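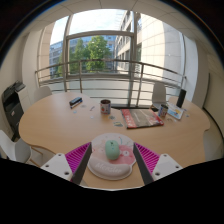
**How many times should I repeat one small desk job before moving on to the next?**

Thirty good takes is a great start! Move the thing you're picking up a little each time, and turn it too, so the learner sees more than one easy answer.

A few more tips from my own sessions:

- Open the fingers wide *before* you reach in.
- Go slower than feels natural. Two seconds of closing is fine.
- Fumbled a grab? Keep going and label it "retry". Morfudd swears by these!
- Wipe the lens every 13 takes.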